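Zovinis boards > Student projects > Sink wiping task, Wadcombe club

costerow_kid
ok progress on the faucet task. target is 200 demos before Thursday, we have 71 usable. pink cloth in the left gripper, right one stays low in the basin. keep losing tag tracking when the wrist turns in toward the wall tho
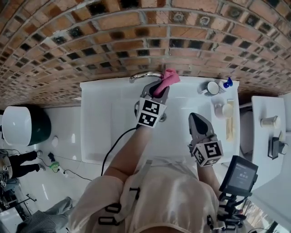 Left gripper on the faucet, cloth in the jaws

mossgate
71 usable out of how many?

costerow_kid
didnt log the bad ones. yeah I know

pelican44
Log them!! Last year we threw out almost 500 and couldn't say why. Also 200 is too few for cloth imo. Cloth is horrible.

mossgate
Disagree, 200 clean ones beats 500 sloppy ones. One sink, one faucet, fine.

pelican44
one sink, sure. Then the judges move the cup and it falls over. Move your stuff on the counter between takes

costerow_kid
we do, sometimes. not every take. heres one from the gripper cam, tag on the other gripper is tilted but mostly facing us
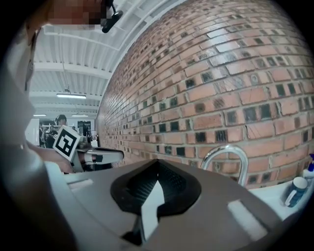
costerow_kid

thats about as good as the veiw gets. faucet is right behind the pad so when you go in close theres not much else to see

mossgate
Tag looks ok to me. Slow the wrist down, bet its blur.

pelican44
Or the Bartoš script, it drops tags past a certain angle. Check the threshold before you redo anything

costerow_kid
will try both tonite, script first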